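# Porque é que a louça é quase sempre redonda? 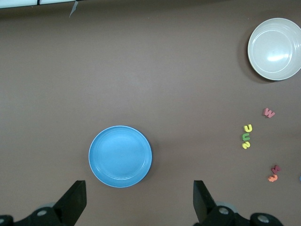

**N.º 45 – página 2**

Olá! Eu sou o Todor Ionescu e hoje quero falar de uma coisa que usas todos os dias e em que se calhar nunca pensaste: a forma dos pratos e das tigelas. Um prato azul, uma tigela branca, o prato da sopa da avó... quase todos redondos! Porquê?

Para perceber, fui passar uma manhã de agosto à olaria do meu amigo Murdo, em Munuvcombe. Ele pôs uma bola de barro em cima da roda (um disco que gira, gira, gira) e encostou-lhe as mãos molhadas. Como a roda dá voltas sempre à volta do mesmo ponto, o barro abre-se por igual para todos os lados. E pronto – sai um círculo! Eu também tentei e saiu-me uma espécie de chapéu torto, mas adorei.

Depois vem o forno. O barro encolhe um bocadinho ao secar e ao cozer, e uma peça redonda costuma encolher de maneira mais certinha. Nos cantos de uma peça quadrada é mais fácil aparecerem rachas. Na olaria do Murdo já se fizeram mais de 1679 tigelas, e ele diz que as quadradas lhe dão sempre mais dores de cabeça.

E há ainda a hora de comer! Numa tigela redonda, a colher desliza pela parede e apanha a sopa toda. Num canto, a última ervilha esconde-se e não há quem a tire de lá.

**Experimenta tu:** faz uma bolinha de plasticina, carrega no meio com o polegar e vai rodando devagar. Que forma te saiu?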